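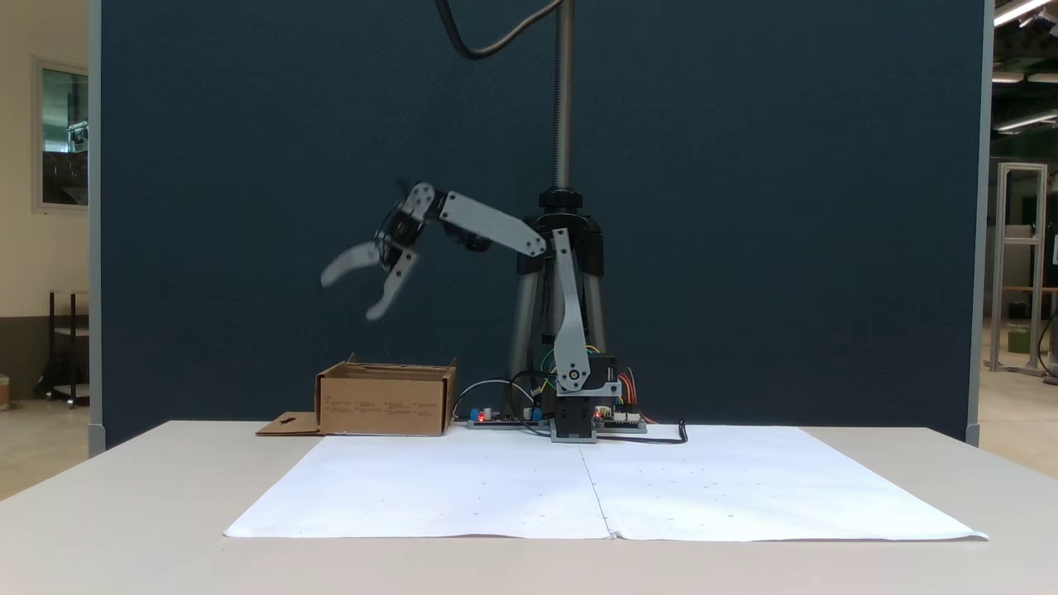 Acta de la reunión del grupo del brazo
Taller compartido Maltura, Visatby
Febrero, de 18:00 a 20:30

Compartido 12 veces · 3 comentarios

1. Acta anterior

Se lee el acta de la reunión anterior y se aprueba con una corrección. Donde estaba escrito "fuente de 10 V" debe decir "fuente de 12 V". La corrección se hará también en la hoja que está pegada en la puerta del armario, porque la gente mira más esa hoja que el acta.

2. Estado de la construcción

El brazo está montado completo y se mueve en todas las articulaciones. Las piezas de los eslabones se imprimieron de nuevo en el taller, con más relleno que en la primera versión, y el juego que había en el hombro ya no se nota con la mano. Queda un poco de juego en la muñeca. Se discute si es de la pieza o del tornillo, y no hay acuerdo. Se decide cambiar primero el tornillo, que es lo más barato.

El servo de la base, comprado a Nikolaidis, llegó con el cable más corto que el anterior. De momento se ha resuelto con una prolongación. Se pide que las prolongaciones lleven una etiqueta en los dos extremos.

El programa de movimientos ya guarda las posiciones después de apagar. La persona que lo escribió explica que la posición de reposo se debe grabar siempre con la pinza abierta, y que ella misma lo olvidó la semana pasada y tuvo que empezar de nuevo.

3. Pruebas de coger y soltar

Se acordó en la reunión anterior una prueba sencilla: el brazo coge un cubo de la hoja blanca, lo lleva a la caja de cartón y lo suelta. La prueba se repite 10 veces sin tocar nada en medio. Se leen los apuntes de las series hechas hasta hoy. En la mejor serie se falló en 2 intentos. En uno el cubo se escapó cuando la pinza se cerraba, en el otro cayó fuera de la caja.

Se observa que los fallos vienen más con el cubo cerca del borde de la hoja. Una explicación posible es que el brazo llega a esa zona demasiado estirado. Otra es que los puntos de referencia en esa parte del papel están mal medidos. Se propone medirlos otra vez con regla metálica y después repetir la serie solamente con esos puntos.

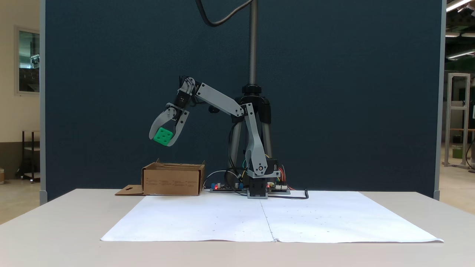 Se objetó desde el fondo de la sala que una caja tan ancha perdona demasiado, y que una serie buena con esta caja no dice mucho sobre la precisión del brazo. La objeción se considera justa. Después de un debate de casi 10 minutos se acuerda conservar la caja hasta que haya una serie completa sin fallos, y pasar entonces a un recipiente más pequeño, que está por elegir.

También se acuerda que la velocidad no se toca mientras duran las pruebas. En las últimas series cada uno la había cambiado un poco a su gusto, y los apuntes no se pueden comparar entre ellos.

4. Cableado y electrónica

Este punto ocupó la mayor parte de la reunión. Las placas están sueltas sobre la mesa, a los lados de la base, y los cables de colores pasan muy cerca de la parte que gira. En los giros largos hay riesgo de que un cable se enganche. Se presentan dos propuestas.

La primera es hacer una caja para las placas, con agujeros para los conectores y una tapa transparente. Hay un dibujo, pero no tiene en cuenta la altura de los bloques de terminales.

La segunda es atornillar las placas a una tabla de contrachapado y guiar los cables con bridas hasta la base. Es menos bonita y se puede hacer en una tarde.

Se vota y gana la segunda propuesta. El dibujo de la caja se guarda en la carpeta del proyecto para más adelante.

Sobre los cables de los servos, se recuerda que hay que dejarles un lazo suficiente en cada articulación. Con el brazo extendido hasta el final de su recorrido el lazo no debe quedar tenso, y con el brazo recogido no debe meterse entre los eslabones.

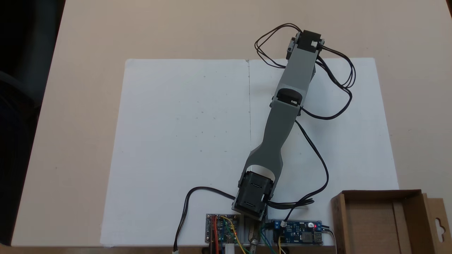
Para comprobarlo se moverá el brazo a mano, sin corriente, por todo el recorrido, y se marcará con cinta el punto donde cada cable empieza a tirar. Las marcas se dejan puestas hasta que la tabla esté terminada. Si algún lazo resulta corto se cambia el cable entero, no se empalma otra vez.

Queda pendiente comprar bridas pequeñas. Las que hay en el cajón son demasiado anchas para pasar por los agujeros de los eslabones.

5. Mesa y horario

La mesa del brazo se comparte con el grupo de carpintería de Stavwood cuando ellos vienen a Visatby. Piden que se les avise con tiempo si la hoja blanca tiene que quedarse fija, para no poner nada encima. Se les contestará que la hoja se queda hasta el final de las pruebas y que pueden usar el otro lado de la sala.

Hay 3 llaves del armario y en este momento aparecen solo 2. Se ruega a todos mirar en los bolsillos de las chaquetas.

6. Acuerdos

- Cambiar el tornillo de la muñeca y repetir la comprobación del juego.
- Medir de nuevo los puntos del borde de la hoja.
- Preparar la tabla de contrachapado para las placas.
- Comprar bridas pequeñas.
- Apuntar en el cuaderno la velocidad usada en cada serie.
- Preguntar a Nikolaidis si tiene el servo de la base con cable largo.

7. Ruegos y preguntas

Se pregunta si las piezas impresas se pueden publicar para que otros talleres las usen. No hay inconveniente, pero antes hay que poner orden en los nombres de los archivos. Varios se llaman "final" y no son la misma pieza.

Se pide también que el acta se escriba con letra más grande en la versión de la pared.

Sin más asuntos, se levanta la reunión a las 20:30. La próxima será en marzo, a la misma hora.

Comentarios (3)

anónimo
El tornillo de la muñeca ya está cambiado. Sigue el juego, un poco menos. Yo creo que es la pieza.

socio de Visatby
Para los cables a mí me funcionó muy bien la funda trenzada en lugar de bridas. Se desliza mejor en las articulaciones y no marca el cable. Tengo un trozo en casa y lo puedo traer.

taller de Stavwood
Gracias por avisar de la hoja. Usaremos el otro lado sin problema. ¿La tabla la queréis ya cortada? Nos sobra contrachapado de la última vez, decidnos la medida.

Relacionado
Acta del grupo del brazo, enero
Cómo imprimir los eslabones: ajustes que usamos en Maltura
Lista de material pendiente del armario
Visita del grupo de Stavwood: normas de la sala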